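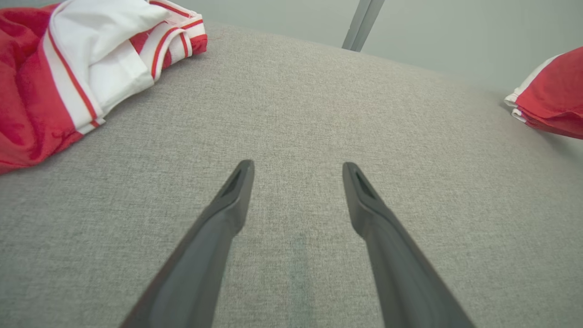
According to one reply the cap "isn't a cap, it's a second bill," and it's the second bill that people kept coming back to, not the speed. Another reply, same street in Puson, said they never once hit the limit and didn't know they had one. Both on the same plan. So we start there.

Figure 3. Two gripper fingers, open.

## 4. Data caps and what households think they bought

Section 3 dealt with the plans as written. This one is about the plans as understood. Short version: big gap between the two, and bigger in Parent than in Puson.

Some background first. Plarkance sells home internet in both towns. Peng sells in Puson only. Peng has no monthly limit on any plan we looked at. Plarkance has a limit on all but its top plan, and charges a fee for each block of data past it. The fee is in the terms of service. It is also on the sales page, but you have to open a fold-out line called "plan details" to see it. We checked this in March and again in May, no change except the color of the button.

We sent 200 surveys, split evenly between the towns. Response was better than we feared, worse in Parent. Then 30 phone interviews with people who had ticked the box saying we could call. Interviews ran long. Most people wanted to talk about outages first, and we let them, which ate up time we had planned for the billing questions. Outages are not covered here, see the notes for Section 6.

### 4.1 Knowing about the limit

The first question was simple: does your plan have a monthly data limit? Yes, no, don't know. A lot of don't know. Among Plarkance customers the wrong answer ("no") was also common, and it was most common among people who had been on the same plan for years. Makes sense if you consider that the limit was added to older plans by a change in terms, mailed out with a regular bill. Several people we called remembered getting something. None could say what it said.

Peng customers got it wrong the other way. A fair few thought they had a limit and were careful about it. One household turned video quality down on every device in the house to stay under a number that doesn't exist. We didn't expect this and the survey had no follow-up question for it, so all we have is the interviews. It should be asked properly next time.

Worth saying that a limit people wrongly beleive in still changes what they do. Competition is supposed to help here, since Puson has a choice and Parent doesn't. But a choice between two plans only works if you know what is different about them. Price was known. Speed was more or less known, or at least the advertised speed was. The limit, mostly not.

### 4.2 The fee

Of the 30 people interviewed, 4 had paid an overage fee in the past year and could show us the bill. Others thought they might have. Paper bills were easier for this than the app, where old charges are rolled into one line after the month closes. We asked Plarkance about the rolled-up line by email and got a link to the help page.

The largest single charge on those bills was 40 dollars, in December. Kids home from school, relatives visiting, a new game console with updates to download. The account holder paid it and then moved up to a more expensive plan the next month. Never went over again, and by their own usage page would not have gone over on the old plan either. So the fee itself is small next to the extra paid every month after. This is the part the complaint numbers miss. A fee shows up as a fee. A nervous upgrade shows up as a happy customer buying more.

Can't say how common this is. 4 bills is 4 bills. The pattern is there in three of them and the last one is unclear, the person changed plans and moved apartments in the same month.

### 4.3 Notices

Plarkance says it sends a notice before the limit is reached. It does, to the email address created when the account was opened. That is a Plarkance address. Hardly anyone we spoke to had ever logged in to it. Text alerts exist and are off by default. Turning them on takes a call or a trip through the account settings, and the setting is filed under "marketing and offers," so people who want less junk mail turn it off along with the rest.

An easy fix would be to send the notice to whatever address the bill goes to. No new rule needed for that, althought a rule would get it done faster. The harder fix is the sales page, and we come back to it in Section 5 with the label mock-ups, which we tested in Parent only.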